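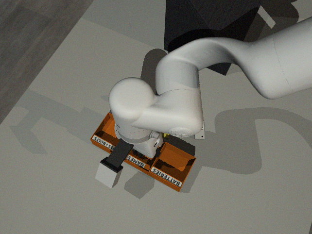

Deividas Priedītis: Sorry, but who did they ask? I've lived in Skurnthorpe my whole life and I have never once been called, mailed or stopped on the street about the duke's visit. Now I read that most of us are "indifferent" to it.

marlpit
26/04/2021

It was an online panel. Elositz ran it, 2000 adults, and it's in the small print under the chart if you scroll far enough. They didn't ask Skurnthorpe. They asked the whole country and then the paper put our town hall on the front of it.

Deividas Priedītis

So the headline "Skurnthorpe shrugs at royal visit" rests on what, exactly?

marlpit

On a subeditor, I'd guess.

tansy_b

You two are being a bit hard on it. I read the article and the write-up is fairly careful. It says people don't plan to watch or turn out, and it says a good share of the same people would be sorry to see the monarchy go. Both can be true. I don't watch my nephew play hockey, and I'd still be upset if they closed the rink.

Darmawan Goh

The trouble is the wording. The question was "How interested are you in the upcoming visit?" and there were 5 answers to pick from. Two of them got lumped together as "not interested", and one of those two was "not very interested". My wife would tick that and then stand outside for three hours with a flask.

tansy_b

Every poll lumps answers together, Darmawan. They did it with the "interested" side too.

Darmawan Goh

They did, and I'd complain about that as well if it had made the headline.

oldgasworks

I don't need a poll. Walk down Panganiban Street and look for a flag. I went to the bakery this morning and saw none.

marlpit

The visit's in June. Who puts flags out in April?

oldgasworks

People who are interested.

Quillon77

Has anyone asked who paid for it? The last line says the survey was "commissioned by Nondex". They sell streaming packages. If I sold streaming packages I'd be pretty happy with a story saying folks would sooner stay home and watch something else.

tansy_b

That's a stretch. You'd need to show that the numbers are off, and all you've got is a name at the bottom of the page.

Quillon77

I said has anyone asked. Has anyone?

Deividas Priedītis

I emailed Elositz 11 days ago for the full tables, back when they put out the first teaser. Got an automatic reply thanking me for my interest. I'm not saying they're hiding anything. I'd like to see the breakdown by age and region before I believe a word about this town, that's all.

marlpit

Regional sample for us would be tiny anyway. You could have 5 people in there speaking for the whole county.

Darmawan Goh

And one of them is oldgasworks.

oldgasworks

Never been asked. Would have said not interested.

tansy_b

Well, I'm going, and I'm taking my mother. She doesn't care for the duke, but she likes a brass band. No idea what box that goes in.

Quillon77

"Not very interested", according to the chart.

Deividas Priedītis

If the tables turn up I'll post them in here. Does anybody know yet whether the bridge will be closed to cars that morning? The council page still says "to be confirmed".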